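工作本 / 裱布与浆糊
2023年11月26日

先记结果,省得明天又翻半天:第三锅浆糊成了!一份小麦淀粉,五份水,泡过夜再煮,煮到发亮以后继续搅,一直搅到木勺提起来浆糊成片往下挂,离火,隔冷水降温,过两遍筛。裱出来的布今天下午揭板,正面一点渗浆都没有,手感像薄皮子,弹一下会响。我高兴得拿着那块布在屋里走了好几圈。

前两锅怎么坏的也得写。第一锅用的是四份水,稠,刷子拖不动,布上留下一道一道的刷痕,干了以后对着灯看全是条纹。第二锅走到另一头去,兑到七份,刷起来舒服极了,像刷牛奶,结果浆从布眼里钻出来,正面结了一层白霜,深色布上尤其难看。这种白霜拿湿棉球擦得掉一些,擦完布就起毛,得不偿失。两块废布我留着,裁成小条做试胶用,背面写了“一”和“二”,别跟好的混在一起。

淀粉还是 Zitness 那一袋,袋口要夹紧,上次受了点潮,结了小疙瘩,过筛之后看不出区别。剩得不多了,下单的时候顺手添一袋。

关于泡过夜:Blažena Baláž 一直说不泡也行,她自己从来不泡,淀粉下水就开火。我两种都做了,泡过的那锅确实更细,冷了以后不那么容易出水。她看了我的两个碗,用手指捻了捻,承认左边那碗滑,然后说她还是懒得泡。行吧。她的封面做得比我漂亮,我没资格争。

裱纸用 Zuresholm 的薄皮纸,就是那卷偏暖白的。纸的丝缕方向跟布的经向一致,这条写过很多遍了,今天差一点又裁反,裁之前把纸条弯一弯,哪边软哪边就是丝缕。裁的时候四周各比布放大两指宽,上墙绷平全靠这一圈。

流程照现在的做法记一遍,跟九号抽屉里那张旧单子有出入,以这一份为准:

布先熨,不喷浆,蒸汽开足,熨完反面朝上铺在板上,喷水喷到整块布塌下去贴住板面。用干毛刷从中间往外赶,把经纬线赶直。这一步急不得,格子布和条纹布一眼就看得出歪没歪,花布会骗人,看着挺直,上了书壳才发现叶子全往一边倒。我现在的办法是沿布边抽一根线,抽出来的那道空就是标尺。

纸铺在另一块板上,刷浆,刷匀,从中心往外打米字,再横着收一遍。刷完等一会儿,让纸把水吃进去,伸开了再提。两手提着对角翻过去盖在布上,中间先落,往两头放。盖上之后用棕刷扫,扫到看不见气泡,再隔一张硅油纸敲几下。敲的时候手腕放松,刷子垂直落下去,听声音,实的地方是闷的,空的地方脆。

纸边刷一圈浆,翻过来贴到大板上,留一个小口,往里吹一口气,让布和板之间有一层空气。忘记吹气的后果我去年尝过,整块布牢牢粘在板上,最后是用竹启子一寸一寸撬下来的。

干透再揭。今天屋里暖气足,我还是让它待足了 29 个小时,摸着早就干了,但布芯里的潮气摸不出来。上一批就是嫌慢,提前揭,过了一晚上卷得像春卷皮。

接下来说布。Seixas 寄来的样布本终于到了,有 11 种,比我想的多!靛蓝那块平纹最密,裱起来几乎不可能渗浆,适合新手练手,下回带人就用它。芥末黄那块线粗,节子多,有脾气,但是裱平之后那个质感太好看了,像晒干的麦秆。灰绿色的斜纹拉伸很厉害,横着一扯能长出一截来,喷水的时候必须轻,赶线的时候只能顺着一个方向,来回赶就成波浪了。我先给它打个问号。

印花布的问题另起一段,因为 Skasanden 那套书要用印花。编辑那边想要“厨房里的感觉”,桌布、窗帘、旧围裙那一路,我举双手赞成,这比全套素布有意思多了。难处在图案的大小。书脊才多宽,花头一大,落在脊上就只剩半个果子或者一片叶子的尖。我用硫酸纸画了书脊和封面的展开框,剪出窗口,在布上挪来挪去地看,这个笨办法真的好用,挪着挪着就会碰到一个位置,一下子全对了。植物纹样里,叶子连着枝的比散点的好摆,枝条可以顺着绕过书脊,翻到封底还能接上。小浆果是很好的标点,落在书脊下三分之一的位置,刚好给书名让地方。
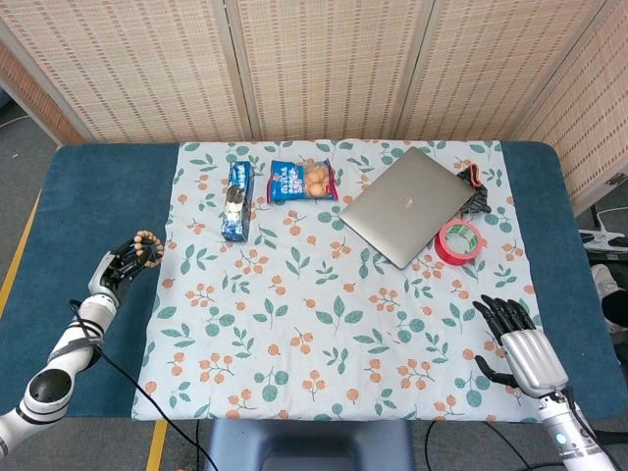

浅薄荷绿底,青绿色叶子,成串的橘色小果;后面是米色编织屏风,带锈褐色短划纹。

浅底印花裱起来有个麻烦,裱纸的颜色会透。暖白的纸垫在冷绿的布下面,布会往黄里走一点,单看不觉得,跟没裱的布边一比就明显。我拿手头一块浅绿的零头布分别裱了暖白和本白两种纸,本白那块干净得多,叶子的颜色也站得住。结论:浅冷色布一律换本白纸,贵就贵一点。深色布随便,暖白反而让蓝色显得厚。

还有掉色。印花布裱之前一定先试,拿一角蘸湿,压在白棉布上,放一块铁坨子,吃完饭回来看。今天试的几块里,有一块红花的染了棉布一大片,粉红粉红的,挺好看,可是不能用。试过没掉色的也别大意,浆糊是温的时候比凉水更容易把浮色带出来,所以浆糊要凉透。这条 Blažena 用红笔在我的旧单子上画过圈,我那时候还不信。

配环衬是今天最好玩的部分。薄荷绿的封面,环衬我原先想配同色系的,稳妥,翻开来很安静。后来手边正好有一张锈褐色的色卡纸,随手往里一夹,哎呀,整个亮了!橘色的小果子和锈褐一唱一和,绿底一下子显得新鲜。堵头布就用米色配褐色的双色线,手编,不用现成的。试编了一小段,米色两圈褐色一圈的节奏最舒服,褐色多了像老虎尾巴。

书名怎么上,还没定。烫印在印花布上容易花成一团,字和叶子打架。三个想法:一是封面开一个浅凹槽,嵌一小张纸签,字印在纸签上;二是书脊单用一条素布,做成半布装,书名烫在素布上,印花留给两边;三是腰封,我不喜欢腰封,先写着。我偏向第二种,素布条跟印花布的接缝得处理好,接缝处先把纸板磨低一层,省得摸上去有个台阶。明天拿废布“二”做个小样。

纸板厚度:Skasanden 的开本不大,用中等厚度那种就够,厚了显得笨,翻开来不服帖。沟槽宽度按老规矩,裱过纸的布比没裱的硬,沟槽要再放宽一根头发丝的样子,不然封面掀开会带着第一张纸一起起来。上次那本菜谱样书就是这个毛病,我一直怪浆糊,其实是沟槽窄了。把那本样书拆了重做,记一下,不急。

用料估一下。印数编辑说是 2,000 册,我们手工做的只有特装那一小部分,平装交给印厂,不归我操心。裱布的钱主要花在纸上,换成本白纸之后整单材料报价是 3,175,还在对方给的数里面,可以放心用好纸。报价单夹在本子后面的牛皮纸袋里。

工具:棕刷掉毛了,掉下来的毛会裱进布里,摸着像一根刺,今天挑出来过。新棕刷买回来要先用清水煮,煮出来的水是茶色的,换水煮到清为止,再拿梳子梳顺。羊毛排刷状态很好,洗的时候别拧,顺着毛捋,挂起来晾。硅油纸快用完了。大板的左下角起了一块漆皮,揭布的时候会勾线,用细砂纸打一打,补漆等天晴。

筛子!用完马上洗。今天又忘了,浆糊干在网眼里,用牙刷刷了好久。

顺便记一个意外的收获:剩下的浆糊太稠刷不了布,我兑了一点,拿去粘修那本旧账本的书口裂纸,用薄皮纸撕出毛边,顺着裂口贴,压干以后几乎看不见接缝,翻页也不硬。裱布的浆和修纸的浆可以用同一锅起底,只是稀稠不同。以后煮一锅分两碗,稠的裱布,稀的修纸,一点不浪费。

浆糊放冰箱,最多存三天,闻着发酸就倒掉,不要舍不得。碗上贴条写明是浆糊,上回有人当成米糊舀了一勺。

待办:
裱本白纸的浅绿布,正式尺寸,做两块。
半布装小样,接缝磨低。
给 Seixas 回信,问灰绿斜纹有没有更密的一版,顺便要印花布的样。
Zuresholm 本白薄皮纸补一卷,问清楚丝缕是不是顺长边。
淀粉、硅油纸、棕刷。
堵头布双色线编满一根书脊的长度,拍给 Blažena 看。
淀粉今晚泡上,水没过淀粉一指,盖盘子。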